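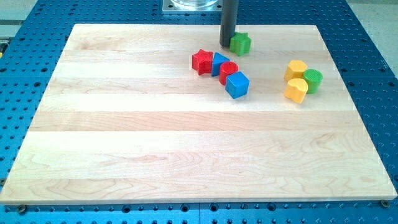

Fosstead hard wax oil, clear matt — review after one winter of use

I bought this oil in November from the web shop of Brikorport, because our kitchen worktop was looking grey near the sink and I was tired of the varnish which peels. I am a hobby woodworker, not a professional, and before this I used only linseed oil and one cheap lacquer. So please read my opinion as that of a person who works in the evenings, in a cold garage, with simple tools.

The tin is 750 ml and I paid 23 pounds with delivery. It came well packed, with a sheet of instructions in four languages. The English part is short but clear. The lid is tight and you need a wide screwdriver to open it, so do this before you put your gloves on.

Preparation

The label says to sand to 150 grit and stop. I did not believe this and on my first test piece, an offcut of maple, I went up to 320, as I always did with lacquer. The result was poor. The oil stayed on the top and after one day it was still sticky in places. On the second piece I stopped at 150, and the oil went in evenly and the surface was dry the next morning. I wrote to the Fosstead help desk about it and they answered in two days that very fine sanding closes the wood too much for this product. It would be good to print this on the tin in bigger letters.

Applying it

You need much less than you think. I used a white pad for the first coat and a cotton cloth for the second. Put on a little, spread it along the grain, wait fifteen minutes, then wipe away everything that the wood did not take. If you leave too much you will get shiny islands, and these are difficult to repair later. The smell is moderate, like orange peel and paraffin together. My wife could not stand it in the house, so the parts which I could take off were finished in the garage and for the rest we kept the window open all night.

The maker promises that it can be touched after 8 hours. In my garage in winter it was 19 hours before I could put a hand on it without leaving a mark. In the warm kitchen the promise was correct. Full hardness needs more than a week, and in this time you must not put wet cups on it. We forgot once, and there is still a pale ring near the kettle.

One warning for beginners: lay the used cloths flat outside to dry, or put them in water. They can heat up and catch fire by themselves when they are in a heap.

How it looks

On pale wood the change in colour is small, a bit more yellow, as if you had wiped the board with a damp cloth. On oak it is stronger and warmer. I like that the grain stays easy to feel with the fingers. If you want a smooth surface like glass, buy something else.

Compared with Belex

My neighbour gave me the rest of a tin of Belex worktop oil, so I treated two shelves, one with each. Belex is thinner, cheaper and almost without smell, but it needed four coats where Fosstead needed two. After three months the Belex shelf shows marks from oil bottles. The Fosstead shelf has one small scratch, which I rubbed with a grey pad and a drop of oil, and now I cannot find it — this easy repair is for me the main reason to pay more. I also looked at Omerović wax paste, but it is meant for furniture and I did not want it beside a sink.

What I do not like

The skin that forms in the tin. I closed it carefully every time and still, in February, there was a thick skin on top and I had to pour the oil through an old stocking. A smaller tin would solve the problem for people like me, but Brikorport does not sell one.

I give four stars from five. I have already ordered the next tin for the stairs.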